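Section 6: Setting up your artist page on Bullstead

Read section 5 first if you haven't claimed your band name yet. Everything below assumes you have a login, at least one finished recording, and a reason to be here other than somebody telling you that every band needs one more page. You may not need one more page. The steps work either way.

Before you start

Have these ready:
Your recordings as WAV or FLAC. MP3 uploads are accepted, and they sound like it.
A bio of no more than 800 characters, spaces included.
One square picture and one wide picture.
A list of confirmed shows with the venue's own spelling of its name.

6.1 Creating the page

1. Log in and open the Pages tab. Choose New, then Artist.

2. Type the band name exactly as it should appear on a poster. Ampersands are fine. Emoji are stripped out when you save, without warning.

3. Pick a genre. You get 2 choices from a fixed list. The list has four kinds of indie and no polka. Pick the closest thing and move on, as we have seen no sign that the genre field changes who finds you.

4. Paste in your bio. Say where you're from, what instruments are on stage, and what you sound like to somebody who has never heard you. If the words "genre-defying" are in there, take them out. Bookers read a lot of these.

5. Press Save Draft. The Publish button sits right beside it and is the same color, so look before you click.

Note: The page address is made from whatever name was in the box the first time you saved. Changing the band name later does not change the address. Support can fix it, and it takes them around 14 days.

6.2 Adding recordings

1. Open the draft and choose Audio, then Add.

2. Upload one track at a time. There is a batch upload option. It has been marked "beta" since May of the year before last, and in our tests it put the tracks in alphabetical order whatever we did.

3. Wait for the green bar to finish, then play the track all the way through on the page itself. The bar only means the file arrived. Long fades are sometimes chopped at the end.

4. Choose a lead track. Visitors hear this one first, and most will hear only this one. Your nine-minute closer is probably the wrong pick, however well it goes over live.

Caution: Leave Auto-Enhance turned off. It makes everything louder. The help text calls this "stage presence," and on acoustic recordings what you mostly get is more room hiss.

6.3 Adding shows

1. Choose Calendar, then Add Show. Enter the date, doors time and venue.

2. If you use Patwary for tickets, paste the event link into the Tickets field. The Connect button is supposed to do this for you. It pulls in the event but drops the support acts, so you'll be typing those by hand anyway.

3. Check the time zone. New pages default to Eastern, including pages for bands who told the sign-up form they live in Oregon.

Our test page listed a show at the Nandorum for 29th July. It appeared correctly on the page and an hour early in the mailing list preview. We reported this. Check the preview every time.

6.4 Adding pictures

1. Choose Gallery, then Upload. Wide pictures go across the top of the page and square ones go next to the player.

2. Drag the crop box to where you want it. On phones the top and bottom are trimmed again, so keep faces away from both.

3. Add a caption of one line. Captions show under the picture on desktop and vanish on mobile.

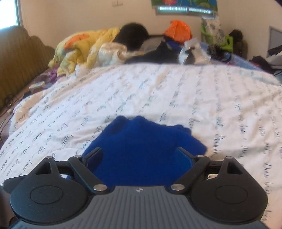 Blue cloth on a white printed sheet, shown at gallery width.

4. Press Apply -- closing the window throws out the crop without asking.

6.5 Reading your numbers

The Stats tab counts a play after two seconds, which is generous. Our Skemness test page showed 2,141 plays in its first month and not one mailing list sign-up. Treat plays as a sign that the page loads. If you want to know whether it is bringing people to shows, ask at the merch table.

To hide the play count from visitors, go to Settings, then Display, and clear Show Public Totals. The change takes effect the next time you publish.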